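Fenden 200 Hardwax Oil

Category: Surface care > Oils and waxes > Worktops and benches

Fenden 200 is a solvent-reduced hardwax oil for indoor timber worktops, benches and table surfaces. It is made by Skumside and supplied clear, in a matt or satin finish. The oil soaks into the outer layer of the timber and the wax part cures at the surface. Worn areas can be treated again locally without sanding the whole top.

Suitable timbers

Beech, oak, ash, birch, maple and most softwoods. Teak, iroko and other oily timbers should be wiped with methylated spirit one hour before coating. Do not apply over varnish, lacquer or silicone polish. Old coatings must be sanded back to bare wood.

Tops glued up from narrow staves take up oil unevenly. The darker staves are often heartwood and may look dry after the first coat. The second coat normally evens this out. Test on the underside first, as all grades deepen the colour of pale timber slightly. Where staves vary a great deal in tone, the matt finish shows the difference less than the satin.

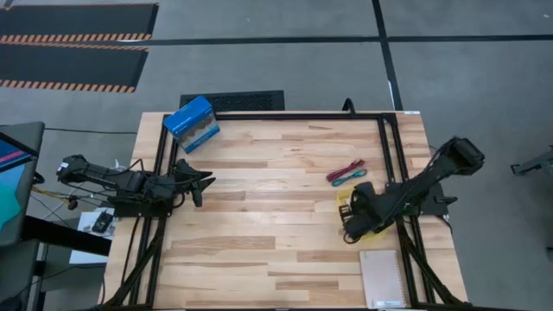

Coat both faces of the top and all four edges, including cut-outs. A top sealed on one face only will take up moisture on the other and may cup. Brackets, rails and clamps should be fitted after the final coat has cured. If they are already in place, loosen them and work the oil underneath with a small brush.

Application

Sand to 120 grit, then 150. Finer paper closes the grain and reduces uptake. Vacuum off all dust. Stir the tin from the bottom; do not shake. Apply thinly with a short-haired brush or a white pad, along the grain, and remove any excess after 15 minutes with a lint-free cloth. Leave overnight and apply a second coat in the same way. End grain usually needs 3 coats.

Technical data

Pack sizes: 200 ml, 1 litre, 3 litres
Coverage: roughly 40 ml per square metre per coat
Humidity during application: 50% or lower preferred
Thinning: not required
Cleaning of tools: white spirit

The surface may be used lightly the next day. Keep water, hot pans and rubber feet off it until fully cured. Rubber can leave marks on any oiled surface during this period.

Safety

Cloths soaked in oil can catch fire by themselves. Lay them flat outdoors to dry or store them under water in a lidded metal tin before disposal.

Related items

Skimon Soap, for routine washing. Ishida White Pads, pack of 3.

The satin grade was changed in February and the new tins carry a grey lid. Old and new stock should not be mixed on the same top. For questions on large orders, contact Wakana Iwasaki at the trade desk.

Last updated: February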